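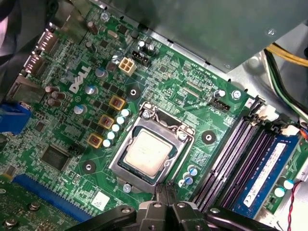

Section 4: Taking your first card payment

Your Stelis terminal has been paired with the till, so now comes the good part! By the end of this section you'll have put a real sale through, refunded it and seen both lines turn up in your Plultton account. Have your own debit card handy.

Before you start

The terminal should show a green dot in the top corner. If the dot is amber, go back to Section 3 and check the network settings. You will also need the merchant number from your welcome letter and a full paper roll.

Running a test sale

1. Press Menu, then choose Sale.
2. Key in 1.00 and press the green key.
3. Hold your card flat against the screen until you hear two beeps. (If you'd like to try chip and PIN as well, repeat the sale with the card in the slot. It's well worth doing, as some customers still prefer it.)
4. Wait for APPROVED and tear off the merchant copy.
5. Write the four-digit slip number on your set-up sheet. You'll want it for the refund.

Note: code 13 means the amount was entered wrongly. Press the red key and start again from step 1. Code 106 means the terminal is still waiting for its merchant number, which you can enter under Menu, Set-up, Account.

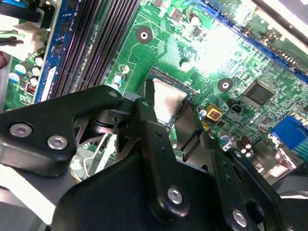
Plultton Merchant Support, Dundenside Office

Refunding the test sale

1. Press Menu, then Refund.
2. Enter the supervisor code you chose in Section 2.
3. Type the slip number and check that the amount matches.
4. Present the same card.

CAUTION: Always refund to the card that was used for the sale. Refunds to a different card are held for review and can take days to clear.

Both lines should appear under Today in your online account within a few minutes, and it's a lovely moment when they do! If only the sale shows, run Menu, Reports, Send Now.

Setting your limits

New accounts start with a single-sale limit of £3000. To change it, fill in form 326 and send it to Normunds Vanags in the set-up team. Haque till users can find the same form under Help.

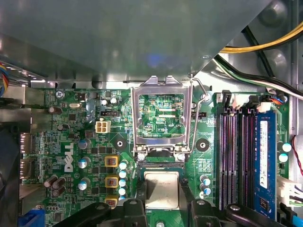 Fig. 4.2 Open computer case with the metal load plate raised

Closing the day

1. Press Menu, then End of Day.
2. Choose Print and Send.
3. Compare the printed total with your till total.
4. Staple the slip into your day book.

Note: leave the terminal on its base overnight so it can collect updates. Section 5 covers tips, split bills and phone orders.

Page last updated December 18, 2023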